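Leave the table alone

By Purificación Bermúdez

The second-floor workroom at Sedgwick has a white table in it, and for most of April people have been arguing about what should go on the table. I would like to argue for almost nothing.

Some background for readers who do not use the building. Sedgwick is a shared house of small workrooms. Nine of us pay for a key. Until last winter the second-floor room had an old bench covered in drawers, racks, pen pots and a row of hooks that somebody had screwed into the front edge. It was a useful bench in the sense that everything was on it. It was also a bench where you spent the first part of every visit moving other people's things to the windowsill, and the last part moving them back in the wrong order.

The bench went out and the white table came in. The walls were painted white the same week. Then the suggestions started. There is now a sheet of paper by the stairs with twelve of them on it, and I have read them all. A pegboard. A set of stacking trays. A lamp that clamps. A desk organizer from Bronero with a slot for a phone. A plant. A second plant. Aurélien Lacroix wants a shelf over the back edge, at eye level, so that the wall is "doing some work."

I do not think a wall has to do work. I think a plain wall behind a plain table is a good thing to have in a house where every other room is full.

My main reason is practical. A table is for putting down the thing you are busy with. If there are already trays on it, the thing you are busy with has to fit between the trays. Radymyr Pavliuk cuts patterns for bags, and on the old bench he cut them in halves and taped them together. Last week he laid out a whole one. He did not need a tray for that, and a tray would have been under his elbow.

The second reason is cleaning. We have no cleaner at Sedgwick. We have a rota, which some people follow. A bare table takes one wipe with a damp cloth. A table with an organizer on it takes the same wipe, plus lifting the organizer, plus whatever has collected beneath it, and in my experience the person on the rota wipes up to the organizer and stops. After a month there is a dirty rectangle that belongs to nobody in particular. I have scrubbed that rectangle on two different benches in this house and I do not want a third.

Then there is the matter of things that stay. Any object left on a shared surface for more than a few days becomes a fixture. People work around it. They put smaller objects next to it. A pen pot attracts pens, then scissors, then a dead battery that someone means to take to the recycling point. I don't blame anybody for this. It is how surfaces go when more than one person uses them, and the only way I know to slow it down is to start from zero and go back to zero every evening.

I should be fair to the other side, which has a case. Mutua Mwaipopo says that an empty table is only empty because the mess has been pushed somewhere else, and that somewhere else is usually the hall cupboard. He is right about the cupboard. I opened it on Monday and a box of cable ties came out to meet me. But a cupboard has a door, and I can work in front of a closed door all day. I cannot work in front of an open tray of other people's screws.

Uliana Nazarenko makes a different point. She says a white room with a white table is cold, and that newcomers walk in and do not know whether they are allowed to touch anything. I take this one more seriously. When I first came up the stairs after the painting I stood there with my coat on for a while. A room with nothing in it does not tell you what to do.

My answer to her is the coaster. I mean it as a rule: one thing may stay on the table, and it has to have a place of its own. A flat round disc is enough. You put your cup on it, you can see at once where the cup goes, and when you have finished you take the cup away and the place is still there for the next person. It costs very little. It saves the top from rings. It also tells a newcomer that people are expected to sit here and have a drink, and I would say that is most of what a plant does, without the watering.

The disc should be a bit bigger than the bottom of the cup, so that you can set the cup down without aiming. It should be a color that shows against white - gray is fine. I would put it toward the back, out of the way of sleeves. As for the cup, I have no views. Plastic is all right. Blue is all right.

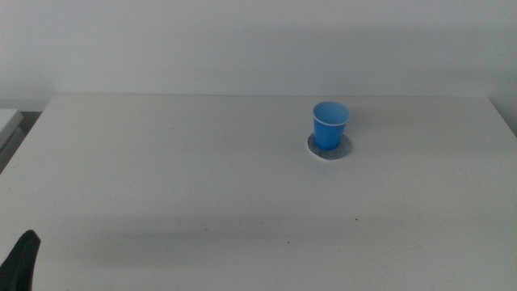
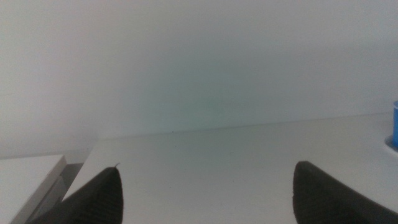
The white table and the plain wall behind it. The cup on its gray disc is in the first picture.

If the rest of the house still wants trays, I would ask for a trial before anyone orders them. Leave the table as it is for ten weeks. Anyone who misses a tray in that time can write down what they would have put in it. I will read that list too, and if it is long I will help carry the trays up.

The shelf I would still vote against.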